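Relow White Tile
Matte finish, for floors and worktops
Sold by Hakdale

Relow is a plain white tile in a large square format. The face is matte with no pattern, so it looks bright by day and takes on a cooler, grayer cast in low light. Each box weighs 2 kg less than the older Dimitrov line it replaces.

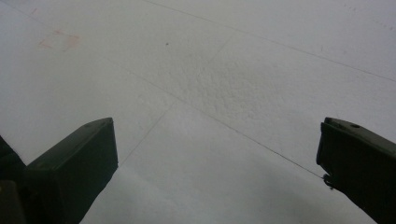

Lay it with narrow joints. Gray grout keeps the lines visible across a wide floor — white grout hides them, but it needs washing more often. Order code 355 covers the tile and 191 the matching gray grout.

For daily care, sweep first and then mop with warm water and a mild soap. Fludeo cleaner is fine for grease. Do not use wax.

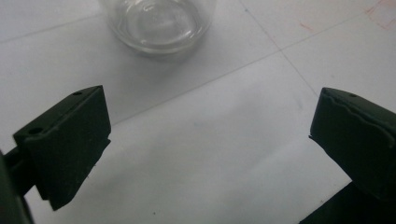 Can I use it in a kitchen?
It suits kitchen floors and worktops alike, as long as the joints are sealed before use and again every February.

Orders over 300 tiles ship on a pallet. Smaller orders go out in boxes on Monday. Keep a few spares from the same batch — shades can differ a little between batches. 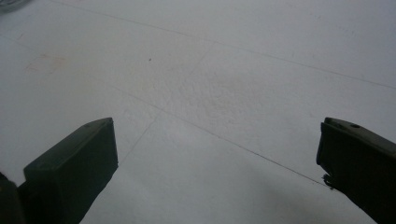

Valbona Gashi: We put these in our back hallway and the matte face isn't slippery in socks. I would go with the gray grout again.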